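Defensa razonada del bol de cartón

Llevo meses diciendo que voy a ordenar la mesa blanca. La compré en Culta cuando me mudé, convencido de que una superficie blanca invita a la disciplina. Lo que invita es a dejar cosas encima, porque sobre blanco todo parece puesto a propósito.

Así que en septiembre me senté delante con un café y una libreta y redacté unas normas. La primera decía que en la mesa solo puede haber aquello con lo que se está trabajando. La segunda, que lo pequeño va en el bol. No hubo tercera, el café se había terminado.

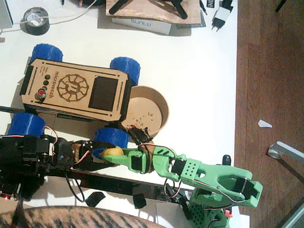 El bol merece un párrafo. Vino con una ensalada de Le Goff, un sitio de comida para llevar que cobra el aliño aparte, y me pareció demasiado digno para la basura. Antes había probado con el sistema modular Tritora: 80 compartimentos, cada uno con su tapita y su etiqueta adhesiva. Rellené 8. En los demás hay polvo, eso sí, clasificado.

Un bol no pide etiquetas. Tiene el fondo plano, el borde redondo y ninguna opinión sobre el diámetro de las cosas. Lo acercas, echas dentro lo que llevas en la mano y sigues con tu vida. 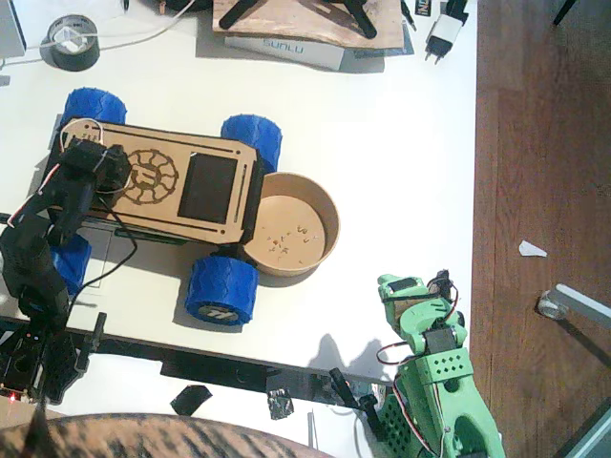 Los partidarios del orden serio (los hay, y escriben comentarios larguísimos en el foro de Cirkumstead, donde mi mensaje sobre organizadores acumula 2.387 visitas y un solo «gracias») sostienen que mezclar es el principio del fin. Que hoy juntas dos medidas y mañana guardas las pilas con los calcetines. Puede ser. Yo tengo las pilas en el cajón de los manteles y de momento no ha venido la policía.

También me recomendaron hacer inventario. Lo intenté una tarde, con la caja grande del armario, y a la altura de la pieza 1.223 sonó el teléfono. Cuando volví ya no sabía por dónde iba y lo devolví todo a la caja con cierta violencia.
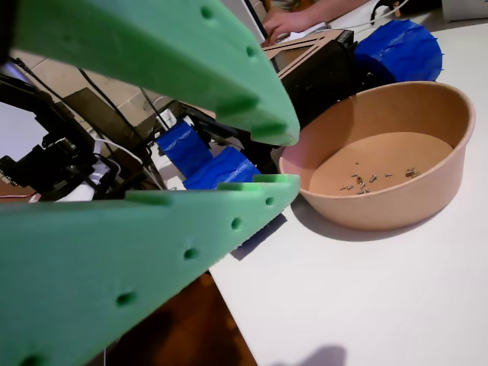

Los tornillos son la prueba de fuego de cualquier método. En el suelo desaparecen, en el bolsillo agujerean el pantalón y en un cajón se van al fondo, a vivir con los clips. En el bol, en cambio, se quedan a la vista sobre el cartón marrón claro, plateados y grises casi todos, con alguna cabeza de tono latón que se distingue sin gafas. ¿Que están revueltos? Claro. Para encontrar uno basta con meter los dedos y remover, una técnica que el catálogo de Tritora no contempla.

La cinta azul es otro asunto. Empecé a usarla para cosas provisionales y ahora forma parte del paisaje. No pienso escribir una norma sobre la cinta.
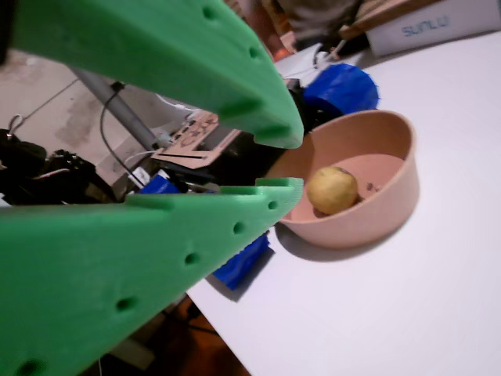

Queda por resolver qué se admite en el bol y qué no. Mi criterio inicial era estricto: ferretería menuda y nada más. Duró lo que duran estas cosas en mi casa. Ahora el criterio es que quepa y que no gotee.

Lo de limpiarlo lo llevo peor. El cartón no se puede fregar, así que lo vuelco sobre el cubo, le doy dos golpes por debajo y miro a ver si ha caído algo que necesitaba. Normalmente sí. La semana que viene le toca al cajón de los manteles, si encuentro antes dónde meter los manteles.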